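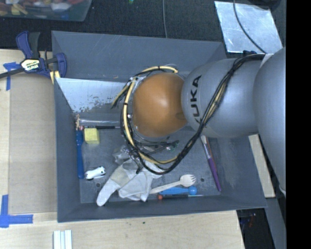 Keeping a bin-picking cell running: notes for the maintenance session

Speaker: Poppy Sedgwick
Last updated: May
Shares 26 | Comments 4

Slide 1. Say who I am. I look after the picking cell at Trinton, days only. Stellan Tangen wrote the original setup sheet and I've been changing it ever since. Twenty minutes, then questions. Ask for the lights to stay half up so people can write.

Slide 2. The cell in one go. KUKA arm, one gray bin, mixed small items, gripper reaching in from the side. The bin is the only thing the arm is meant to touch. Everything I'm going to talk about is either the bin, the clamp or the cables. I won't be covering the software. Tiedemann did the vision side and they have their own talk after lunch.

Slide 3. The bin and the clamp. The bin is held at the edge with an IRWIN bar clamp, the ordinary hardware store kind. The arm pushes on the walls more than people expect, mostly when it goes after something lying flat against the side. A shift of a few millimetres is enough to spoil picks near the wall.
- Check the clamp by hand at the start of the shift. Push the bin, don't just look at it.
- Pads on the rim, square. If a pad is sitting half off, undo it and start over.
- If the bin has moved, stop and re-teach the four corners. Do not nudge the bin back by eye and carry on. I did that for a week in my first year and the log from that week is useless.

Slide 4. Cables. Spend the most time here.
The bundle comes down across the arm and loops around the wrist. The loop has to be long enough for the wrist to turn and short enough that it doesn't drag through the items. Those two wishes don't agree, so you settle on a length and then write it down.
Our inspection is every 100 hours. It was 700 when I started, which is how we ended up with a broken conductor inside a jacket that looked perfect from the outside. The fault only showed with the wrist past 90 degrees. Took me two shifts to find.
- Move the wrist slowly in teach mode, both directions, and watch the loop the whole way.
- Feel along the jacket with the power locked out. Flat spots and stiff spots count as faults.
- Ties snug, never tight. Cut the tails flush or they catch on fabric.
- Replace ties in the same positions. Mark the positions with paint pen.

(If someone asks about a proper dress pack: Voretti quoted us one. It's in next year's budget request.)

Slide 5. The items. Our test set has a cloth glove, screwdrivers, a paintbrush with a purple handle, a wooden spork and a clear tube, among other things. For maintenance the glove matters most. Soft things get up into the gripper hardware and pull at the wiring. Handska supplies our spare gloves and we change them when the threads start to go. After any jam with fabric, lock out, open the fingers by hand and look for lint before restarting.

Slide 6. Bin walls. Scratches and scuffs are fine. A burr isn't, so run a rag around the inside and sand anything that grabs it. Vacuum the floor of the bin at end of shift.

Slide 7. Logbook. Show the blank page. Hours, clamp, loop, ties, bin, initials. Stellan wanted a column for remarks and I left it out, then put it back in after the wrist fault. Paper copies are on the table by the door.

Questions. If we run over, skip slide 6.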